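Chapter 6
Water and Sanitation in Temporary Settlements

When people leave home in a hurry, they carry what they can. Water is heavy, so most arrive with little or none. The first job at a new settlement is to find a safe source, and the second is to keep it safe once thousands of people are using it.

This chapter follows the settlement at Draslow, where 3,000 people arrived during April. The site had one borehole, drilled years earlier for cattle. Dušan Tomić, the engineer in charge, had it tested before any taps were opened. While the results were pending, trucks brought water from the town of Pavlović, 20 kilometres away. Families lined up with jerry cans, and the line was longest in the early morning.

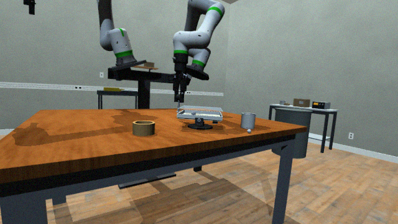 Figure 6.1 Two robot arms above a wooden worktable (computer simulation).

Latrines were a harder problem. The ground was rocky, and the first pits had to be moved downhill from the borehole. Vesela Dumitrescu, a public health nurse, went from shelter to shelter asking women where they would feel safe walking after dark. Her notes changed the layout. By the end of the month, 406 households had been registered for soap and covered water containers.

As you read, keep a list of the decisions made at Draslow and who made them. You will need it for the exercise at the end of Section 6.3.

Key terms
borehole
chlorination
catchment
greywater
vector control

6.1 Choosing a water source

A source is judged on its quality, its yield and its distance from the people who will use it. Groundwater is often cleaner than river water, but a pump can fail and parts may take weeks to arrive.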